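Semoir porté Previne 308 - le petit semoir que je vends le plus

Je le dis tout de suite : j'ai un faible pour cette machine ! Le Previne 308, je l'ai essayé chez moi avant de le mettre au catalogue, sur une parcelle en pente pleine de cailloux, et il a semé droit du premier au dernier rang (mes voisins sont passés voir, forcément).

C'est un semoir à 7 rangs, attelage trois points, qui se contente d'un tracteur de 60 chevaux. La trémie s'ouvre par le dessus, sans outil, et on la vide par une trappe latérale - un vrai bonheur quand on passe du blé au trèfle dans la même journée. Les disques viennent de chez Jeten, je les garde en stock toute l'année.

Côté réglages, tout se fait à la molette. Comptez une petite heure la première fois, avec le carnet sur les genoux, puis cinq minutes ensuite. Pour les graines très fines, prenez le kit Liltico, vendu à part, sinon ça coule trop vite.
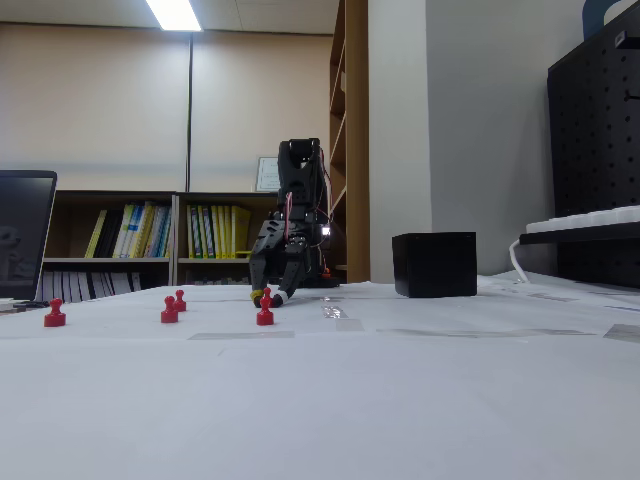
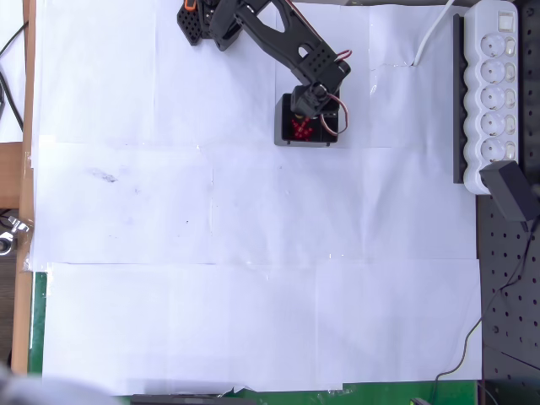 Pour l'entretien, un coup de graisse sur les paliers en fin de saison et c'est réglé. Pensez aussi à détendre les ressorts avant l'hiver, je l'ai oublié une année et je m'en suis voulu !

Poids à vide : 851 kg
Couleur : vert ou gris
Option : traceurs Nyamweya, à monter soi-même

Je livre jusqu'en octobre. Après, il faut venir le chercher au dépôt, plutôt le matin, avec une remorque qui tient la charge.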